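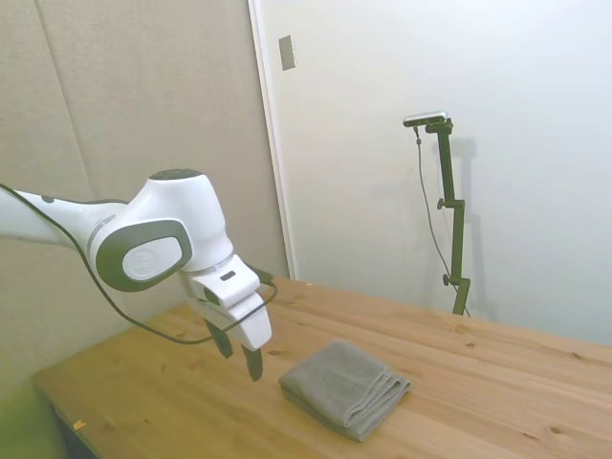 ## 4. Règles d'exploitation du poste de manipulation textile

Cette section s'applique aux postes Zaler équipés d'un bras à pince deux doigts et exploités sous le logiciel Cleltora. Elle complète l'analyse de risques du site et ne la remplace pas. Révision : septembre 2021.

### 4.1 Délimitation de la zone

1. Tracer au sol la limite d'accès à partir de l'enveloppe maximale du bras, pince comprise.
2. Reporter cette limite dans Cleltora, menu *Zones > Limites logicielles*.
3. Vérifier que l'arrêt d'urgence est accessible depuis la position de l'opérateur, hors de l'enveloppe.

> **ATTENTION** – Les limites logicielles ne constituent pas une fonction de sécurité. Elles ne dispensent pas des protections prévues par l'analyse de risques.

### 4.2 Câble de la pince

Le câble extérieur doit former une boucle libre sous le poignet. Une boucle trop courte tire sur le connecteur en fin de rotation ; trop longue, elle peut accrocher le plateau.

1. Passer en mode manuel, vitesse réduite.
2. Amener le poignet successivement à ses deux butées.
3. Contrôler l'absence de tension au connecteur et de contact avec la table.
4. Reprendre la fixation si nécessaire, puis recommencer le contrôle.

### 4.3 Support de caméra

1. Placer le pied hors de l'enveloppe du bras.
2. Serrer les colliers à molette du mât.
3. Laisser du mou au câble de la caméra, sans qu'il franchisse la limite tracée.
4. Lancer l'étalonnage Rakivura et enregistrer le résultat (code 489 : étalonnage valide).

Tout déplacement du pied, même minime, annule l'étalonnage. Le code 546 signale un écart de position ; ne pas l'acquitter sans refaire l'étape 4.

### 4.4 Mise en place de l'article

1. Bras à l'arrêt, poser l'article plié à plat sur la table.
2. Dégager le plateau de tout autre objet.
3. Ouvrir la pince au-dessus de l'article, doigts vers le bas.
4. Descendre en vitesse réduite jusqu'à la hauteur d'approche définie dans la recette.
5. Sortir de la zone avant de valider le cycle.

**Remarque.** Le tissu éponge se comprime sous les doigts. Régler la hauteur de prise sur l'article réel et non sur une cale rigide.

> **DANGER** – Risque de pincement. Ne jamais repositionner le tissu à la main lorsque le bras est sous puissance, y compris pendant une pause du programme.

### 4.5 Reprise après arrêt

1. Identifier la cause de l'arrêt et la consigner au registre Jadoon.
2. Dégager la pince en mode manuel.
3. Refaire les contrôles du 4.2 si le câble a été sollicité.
4. Réarmer depuis l'extérieur de la zone.

Le redémarrage automatique après réarmement est interdit. Le paramètre correspondant reste verrouillé au niveau administrateur.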